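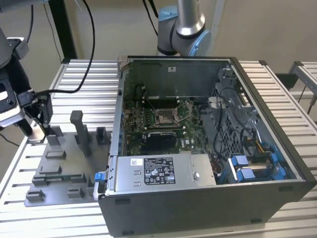 Offener Sockel, erhobener Hebel: der Arbeitsplatz mit liegendem Dell-Gehäuse, links die Halterungsplatte.

Rubrik: Technik & Werkstatt > Automatisierung > Greifer

Zwei Finger, ein Riegel und sehr viel Geduld

Wer wissen will, wie weit es mit der Geschicklichkeit der Maschinen her ist, sollte ihnen keinen Ball zuwerfen. Er sollte ihnen einen alten Bürorechner hinlegen. In so einem Gehäuse wohnt alles, was Roboter nicht leiden können: biegsame Kabel, spiegelndes Blech, Riegel, die erst nach links und dann nach oben wollen, und ein Prozessorsockel, dessen Kontaktfeld ungefähr so viel Berührung verträgt wie ein Soufflé.

Bei Trivell, einem Demontagelabor in einer ehemaligen Druckerei, liegt der Patient auf einem Tisch aus Aluminiumprofilen, Seitenwand ab, Innereien nach oben. Verglichen werden seit März drei Greifer. Der Brekov hat zwei parallele Backen und das Temperament eines Schraubstocks. Der Nunis arbeitet mit weichen Fingerkuppen und kostet entsprechend. Der Farah ist ein Wechselsystem, das sich für jede Aufgabe ein neues Werkzeug ansteckt und dabei jedes Mal klingt, als räume jemand Besteck ein.

Die Aufgaben stehen auf einem Zettel an der Tür: Speicherriegel ziehen, Laufwerksträger herausnehmen, Stecker lösen, Sockelhebel öffnen und schließen. Jeder Greifer bekommt 200 Durchgänge pro Aufgabe. Das klingt nach Fleißarbeit und ist auch welche.

Beim Speicher gibt es die erste Überraschung. Der Brekov, von allen im Labor vorab zum Grobian erklärt, zieht die Riegel sauber senkrecht heraus und stellt sie in den Schlitz, in den sie gehören. Der Nunis dagegen drückt seine weichen Kuppen so verständnisvoll um die Platine, dass sie sich darin schräg stellt. Von seinen 200 Versuchen gelten 127 als gelungen, wobei das Protokoll unter »gelungen« auch jene Fälle führt, in denen der Riegel zwar draußen war, aber erst nach einer längeren Aussprache.

Der Sockelhebel dreht die Rangfolge um. Man muss ihn ein wenig nach unten drücken, seitlich unter der Nase hervorholen und dann kontrolliert hochlassen, sonst schnellt er. Der Brekov lässt schnellen. Der Nunis begleitet den Hebel nach oben wie ein Kellner die Serviette. Der Farah erledigt die Sache mit einem kleinen Haken, den er sich vorher holt, was tadellos funktioniert, aber so lange dauert, dass man in der Zwischenzeit die eigene Meinung über Wechselsysteme noch einmal ändern kann.

Bleiben die Kabel. Über Kabel wird in den Prospekten ungern geschrieben. Ein Kabel liegt nach jedem Durchgang anders, es verdeckt den Stecker, den man sucht, und es hängt gern an genau dem Finger fest, der gerade weg will. Die Kamera erkennt gelbe Adern recht zuverlässig, schwarze vor schwarzem Blech eher aus Höflichkeit. Der Farah hat dafür eine schmale Zange mit Kraftmessung im Gelenk, und dieses eine Mal lohnt sich das Besteckklappern. Sobald es klemmt, lässt er los und fragt bei der Steuerung nach. Der Brekov fragt nicht.

Überhaupt die Steuerung. Wer drei Greifer vergleichen will, vergleicht zunächst drei Anschlüsse, drei Treiber und drei Auffassungen davon, was »geschlossen« bedeutet. Beim Nunis ist null offen, beim Brekov ist null zu, beim Farah hängt es vom Werkzeug ab. Einen vollen Arbeitstag hat das Labor damit zugebracht, dem Brekov beizubringen, dass er beim Einschalten nicht zubeißen soll. Im Fehlerprotokoll stehen inzwischen 834 Einträge, davon 372 mit dem Vermerk »Kommunikation«. Paartherapeuten dürften ähnliche Quoten haben.

Und der Sieger? Für reine Stückzahl würde ich den Brekov nehmen und um den Prozessorsockel einen weiten Bogen fahren. Für gemischte Geräte, wie sie auf dem Wertstoffhof tatsächlich ankommen, spricht vieles für den Farah, sofern man den Werkzeugwechsel schneller bekommt. Der Nunis ist der angenehmste Kollege und der langsamste Arbeiter. Im Labor mögen ihn alle.

Als Nächstes sind Notebooks dran. Dort sind die Akkus verklebt.

Kommentare (4)

lötkolben_nord
Schöner Text, aber ohne Taktzeiten ist der Vergleich wenig wert. Wie lange braucht der Farah denn nun für einen Wechsel?

Blechschaden
Der Satz mit dem Soufflé stimmt leider. Ich habe einmal mit dem Ärmel einen Sockel erledigt, ganz ohne Roboter.

m_k_77
Null ist zu. Immer. Wer etwas anderes programmiert, soll seine Greifer selbst in Betrieb nehmen.

lötkolben_nord
@m_k_77 Null ist offen.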